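In Defense of the Second Basket

By Eleni Georgiou

My mother owned one laundry basket her whole life, a big one, and everything we wore went into it and came out of it in the same order, like a very slow parade. I loved that basket. I am also here to argue, with all due respect to her memory, that one basket is the reason I spent most of my thirties wearing wrinkled shirts.

When I moved to my apartment on Corklow Street I had 2 closets and no system. Clothes came up from the dryer in a heap, I pulled out what I needed each morning, and by the end of the week the clean things at the bottom had somehow mixed with the not so clean things on top (you know how this goes). I read the books. I tried the rolling, and I tried the special hangers. Then one gray February I bought a second basket, the same size as the first, and put the pair of them on a table with a space in between.

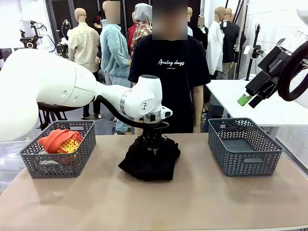 The space matters more than I expected when I started. You take one thing out, lay it in the middle, and for a moment you have to look at it. Is there a button missing? Does it still fit? Do I even like it? With a heap on the bed I never asked, I just kept digging. With a table at a decent height and an empty basket waiting for its turn, I found myself being almost kind to my clothes – even the black ones, which show every bit of lint and which I had been treating as one large dark lump for years.

My neighbor at the Allcombe building, where I lived before, used to say that folding was 30 minutes of your life you never got back. Well, fine. I have given longer than that to television shows I can't remember the names of. And mine takes around 30 on a bad night, with the radio going and Madness on if I'm lucky, and I come away from it feeling that at least one corner of the house is on my side.

I don't think anyone should be scolded about laundry. If the heap works for you, keep the heap! But if you've been meaning to get organized and the whole business feels too big, try a second basket before you try anything that comes with a chart.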